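Come and spend a morning with our robots - open day helpers and visitors wanted, April

We're opening the Stovham workshop to visitors again this April and I'm looking for people to take part. You don't need to know anything about robots. I'd quite like it if you didn't!

A bit about us first. Uteo is a small outfit that teaches robot arms to do the sort of tidying and sorting people do at home without thinking. At the last open day over 200 people came through, most of them stood three deep at one table, and I lost my voice by lunch. So this time we're doing it in small groups, and I need two sorts of people.

Demo hosts (23 places, paid). You'd look after one table for a morning or an afternoon, chat to visitors, put things back between goes and press the big stop button if you don't like what you see. We'll train you the evening before, and there's supper. You should be happy on your feet and happy talking to children, grandparents and the odd engineer who wants to argue about cables.

Visitors (400 places, free). You'd get a short talk, then a turn at choosing what the robot should have a go at next. Some tables will use the Palard course, the easy one, and some the Ahonen course, which is fiddly and goes wrong a lot. I love the fiddly one - you learn far more from watching it struggle.

Most of the tables are set up with everyday bits and pieces, mainly plastic bins and whatever has ended up in them, plus a cactus in a white pot on one of them.
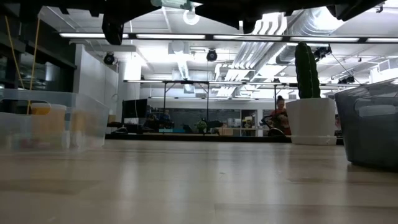 Ahonen table, definitely, writes Uteo host Palard-side regular Stovham: I did the morning shift last time and my feet ached, but I'd sign up again. Ask for a stool and bring your own water bottle.

Stools are on the list, I promise. Doors open at 10 am and the last group goes in at 3 pm. To put your name down, fill in the form on our website, say whether you're hosting or visiting, and tell us about any access needs. Hosts, please add a line or two on why you fancy it.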